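Order of Loading

A soft daypack has no frame to hold its shape, so the load does the work. Thin nylon folds in on itself when empty, and the opening closes over whatever is put in first. Dagný Bach, who teaches the packing course at Wullbridge, starts with flat, stiff items. A spiral notebook goes in against the back panel, wire side down, with the main compartment fully unzipped and the rim held up.

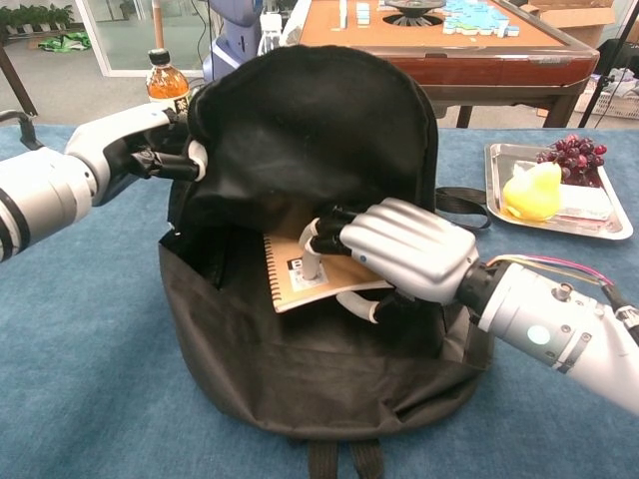 Wire side up is better, according to Kwan-ho Lau, as the coil otherwise wears through the bottom seam within 8 months of daily use. Bach accepts the point for unlined packs. In a lined pack she keeps the wire low - it snags less on sleeves and cables when the book is drawn out.

Food and drink follow. Bottles stand upright at the sides, caps tight. Wrapped bars fill the gaps. Grapes and other soft fruit go in last, in a rigid box, and an open cup does not travel at all. Bach sets everything out beside the pack before loading, with fruit on a steel tray and drinks in a row behind. 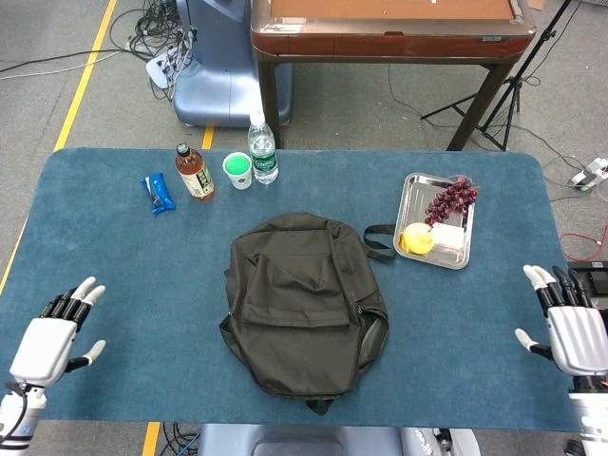
Checking the Balance

Close the main zipper and lift the pack by its top loop. A level load hangs straight. If the bag tips to one side, move the heavier bottle toward the center and lift again. Bach allows 2 corrections before unloading completely. Shoulder straps are set after this, with the pack on, and the loose ends are tucked away.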